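Predwood Hand-Held Gripper Pair
Equipment notes for buyers - reviewed by Emmett Calloway, 2025-04-01

Price per pair: $2,213
Price per pair, two or more: $2,020
Warranty: 30 days, parts only
Sold by: Dunside

We list this set because people keep asking for it. Read the page before you order. The maker's brochure says a pair "pays for itself on day one" and we have not met a buyer who would say the same.

What you get is two grippers that a person holds and works by hand, one left and one right, to record how a household job is done. There is no arm, no base and no software beyond a basic recorder. If your plan needs a robot that folds shirts, this is a line in the budget for teaching it, and a small line at that.

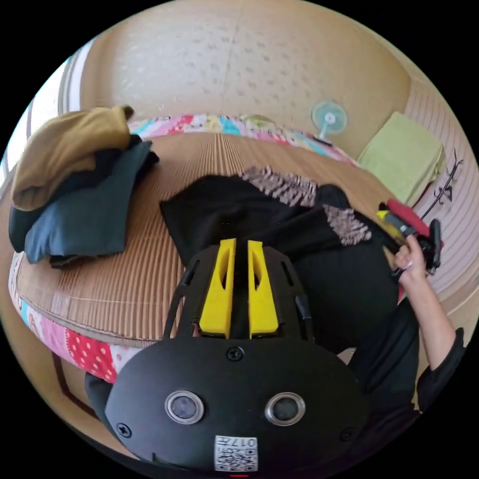

Folding work on a bed, with a second gripper in the right hand.

Clothing is what most buyers have in mind, so it is what we look at. Cloth is slow work with two fingers. The yellow finger pads are the part you will replace, and the maker won't give a figure for how long they last. Ask for one in writing. Teemu Seppälä at Mfinanga went through the quote with us in March and his first question was the price of spare pads. They are not in the box.

The other cost that gets left off is the operator. A big dark garment in loose folds is a different job from a neat shirt on a lab table, and you should budget for the slow version. Plan for bare-hand work too. People will reach in and lift a piece by hand between takes, and somebody has to decide whether that footage stays in.
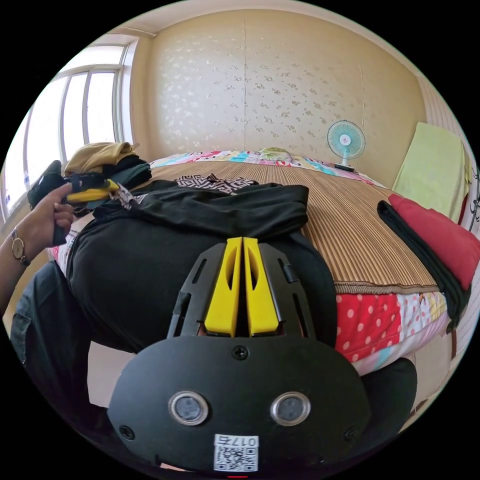 Budgeting for a first project

Dunside quotes around 2,000 usable takes from a first project. We would treat that as a hope. Ask what "usable" means, who does the checking, and whether rejected takes are billed - on the Ramov plan they are.

Put these in your sheet before you compare prices:
Spare finger pads, at least one set per gripper
Operator pay, including setup and refolding
Storage and review time
A second room, if you want the results to carry over to anyone else's bedroom
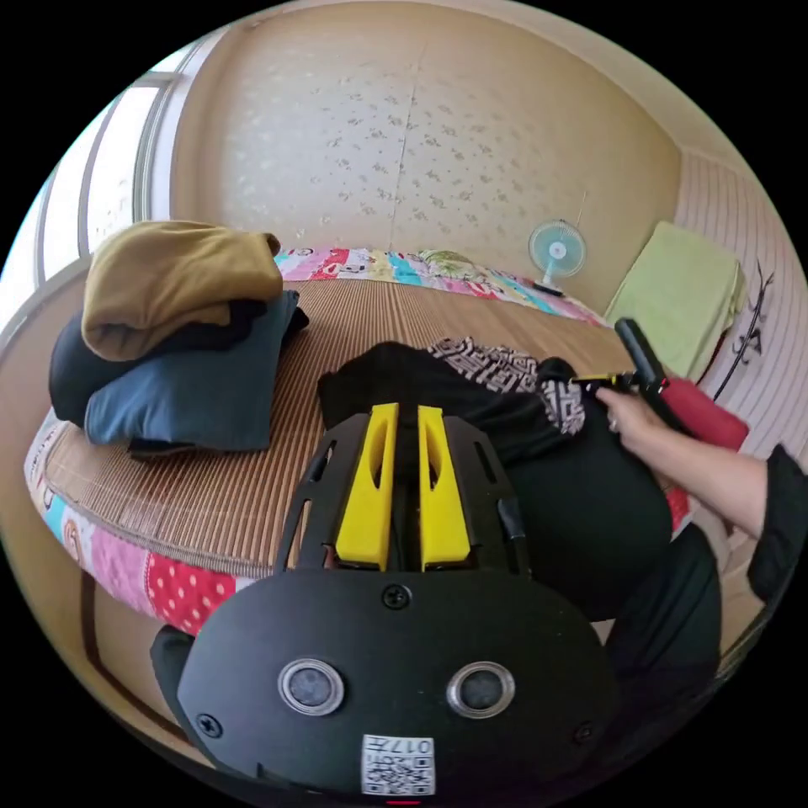 Mustard and blue clothes stacked on the mat, patterned black garment beyond the gripper.

Should you buy it?

Rent first if you can. One pair for a month will tell you more than the brochure does, and Dunside takes the rental fee off the purchase price if you ask before signing. We would hold off on the two-pair discount until the first pair has earned its keep.

Returns: unopened only, buyer pays shipping.
Lead time: ask. The one on the quote form has changed twice.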